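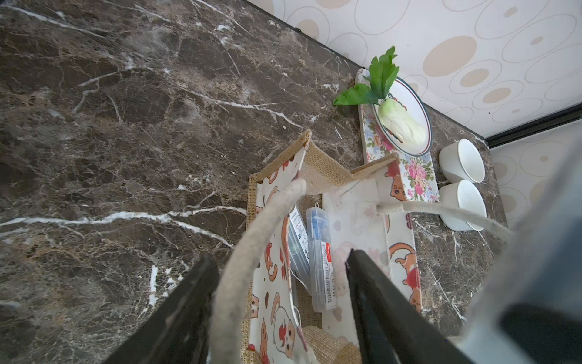 To: Residents' list, Clilis Court
Subject: Re: Parcel room hours from September

The building office thanks residents for their replies to last week's notice. One message raised points that concern many households, and it is answered on the list.

> The notice says the parcel room will close at 9 in the evening.
> I work late shifts and am rarely home before 10. Will my packages
> be sent back? Also, is the weight limit new? I do not remember
> seeing one before.

Packages will not be sent back because of the new hours. Items may remain in the parcel room for 11 days after the delivery slip is issued. Residents who cannot come during open hours may ask the front desk to move a package to the night lockers on the Trunder Street side. Requests should reach the desk by noon on the day of pickup and must include the apartment number.

The weight limit is part of the present lease rules and has not changed. Larger deliveries, including furniture, should be booked through the Oster entrance, where a cart is available.

The office also reminds all 142 households that food deliveries are not accepted in the parcel room at any time. Perishable goods must be handed to the resident directly.

Keys to the night lockers will be given out on Tuesday at the front desk. A signature is required for each key.

Building Office
Clilis Court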